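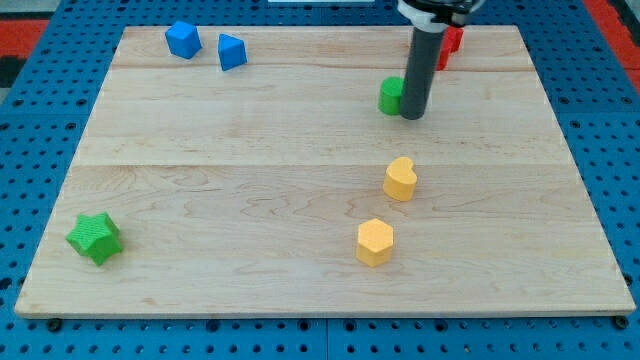

My Employer Has Values Now

22 Apr 2024

Skollodier, the mid-sized packaging company that pays my rent, published its first sustainability report last week. It runs to 152 pages. I read all of them, partly out of duty and partly since the other thing on my desk was my expense claim from January.

The report opens with a letter from our chief executive, who has discovered the ocean. He is for it. He is also for forests, young people and something called "circular courage," a phrase that appears on four separate pages and is defined on none of them. I have worked there long enough to remember when his one known position on the natural world was that the parking lot had too many geese.

I don't want to be a complete grump about it. When the flood hit Lamholm, the company did send pallets of boxes and let people take paid days off to help shovel. There was no press release. I found out because the guy ahead of me in the lunch line had mud on his boots. Compare that with this year's pledge to "stand with river communities," which came with a video, a hashtag and a tote bag. I have the tote bag. It's a decent tote bag.

What bugs me is the order of things. The statement goes out first, and then an email comes around asking whether anybody knows what we do about rivers. Our plant in Prerkia sits next to one. I'm told the filters there are fine, and the report gives them one paragraph on page 3 of the appendix, after the photos of people in matching T-shirts planting 658 trees. I would happily trade the T-shirts for a second paragraph on the filters.

My sister says I'm being unfair, and that a boss who says the right thing in public can at least be held to it. She has a point. Our biggest customer, Shin, now puts emissions questions in its supplier forms, and I'm fairly sure that did more to get our old boilers replaced than any letter about the ocean. But somebody in purchasing told me the chief executive's speech came up in the budget meeting too, in the form of "well, he did say it on stage." So maybe embarrassment is a management tool. It has always worked on me.

There's a staff survey attached, asking how the report made us feel. The choices are proud, inspired, energized and other. Picking "other" opens a text box with a limit so small that I got as far as "I have a question about the filters in Prer"

I sent it anyway. Expense claim is still on the desk.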